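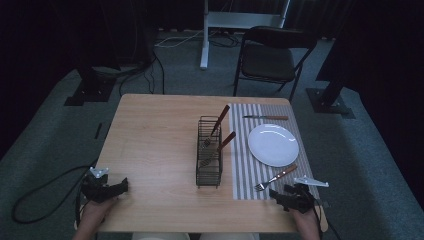 The Tasting Menu Comes Home, and It Brought Instructions

The box from Prurkance arrives at seven in the morning and weighs as much as a small dog. Inside are ice packs, eleven pouches, a folded card on heavy paper and a link to a playlist. The card tells you when to light the candle. You supply the candle.

Restaurant dinners by mail have been around for years, mostly as a way to send ribs to your brother-in-law. What's new is the ambition. Prurkance, Caron and a handful of smaller outfits now sell the whole evening: several courses, finished in your kitchen, plated to a diagram and eaten in the order a chef had in mind. Caron calls it "dining without the room." I have spent the past few months eating without the room, and I would like to say a word in favor of the room.

Start with the price. Caron's five-course dinner for two costs $100 before shipping, and shipping is where the fun ends. That's a fair amount less than a serious restaurant would charge, and the company says so on nearly every page of its website. But a serious restaurant washes up. It has someone to bring more bread. It does not ask me to own a fine-mesh strainer, two small saucepans and "a squeeze bottle with a narrow tip," all of which appear on Caron's list of things you probably have already.

I didn't have the squeeze bottle. I used a spoon, and my parsnip dots came out as parsnip puddles.

The food itself ranged from very good to baffling. Prurkance sent a short rib that needed only a warm oven and patience, and I'd put it up against most I've been served by a waiter. Braises travel well. So do soups, custards, pickles and anything else that was always going to sit in a fridge for a day. The trouble is that nobody builds a fancy menu out of soup and pickles, so you also get the scallop.

The scallop had to be dried, seared for ninety seconds and moved onto a puree that was meant to be hot at the same moment, while a foam was shaken in its pouch and spooned over the top. A line cook does this forty times a night with the pans already hot. I did it once, with cold pans and the card propped against the toaster. My guest waited eleven minutes between courses and was polite about it.

Both companies insist the work is part of the pleasure. Prurkance's customer survey, quoted in its press kit, found that most of its 896 respondents felt "closer to the food" after finishing a dish at home. I don't doubt they said it. I'd only point out that these were people who had paid for the box, finished the dinner and then agreed to fill out a survey about it. The ones who gave up at the foam and ordered a pizza may have had other plans that evening.

Then there's the packaging. Caron's came to two full kitchen trash bags, including a liner that is described as compostable and turns out, in very small type, to need an industrial facility. My town doesn't have one. I called the customer line to ask what I should do with it and was told to check with my town.

The most interesting version I tried came from Flellgate, which doesn't pretend to be a restaurant at all. It sends two dishes, never more, and both go in the oven in the tray they came in. There's no card, no playlist and no candle. The chicken was plain and well seasoned, the beans were better than that, and we were eating half an hour after I turned on the oven. It also felt like dinner, which I had stopped expecting. We talked the whole time, since neither of us had to get up.

Investors seem less taken with Flellgate. It has 2127 subscribers, a number it gave me cheerfully, and it has no plans to go national. Prurkance wouldn't share its figure but did send me a second box.

I understand the appeal of the grander ones. Babysitters are expensive, parking is awful, and plenty of people live three hours from the nearest place that would think of putting foam on anything. For them a box like this may be the only way in, and I won't sneer at that. My doubt is about what arrives. A good restaurant is partly a matter of food and partly a matter of being looked after — someone notices your glass, someone else worries about the scallop. Take those people away and ship the rest, and the worrying has to be done by whoever signed for the delivery.

Caron plans to launch a seven-course menu for the holidays. The sample card has a timeline that begins the night before. I've asked for the short rib again.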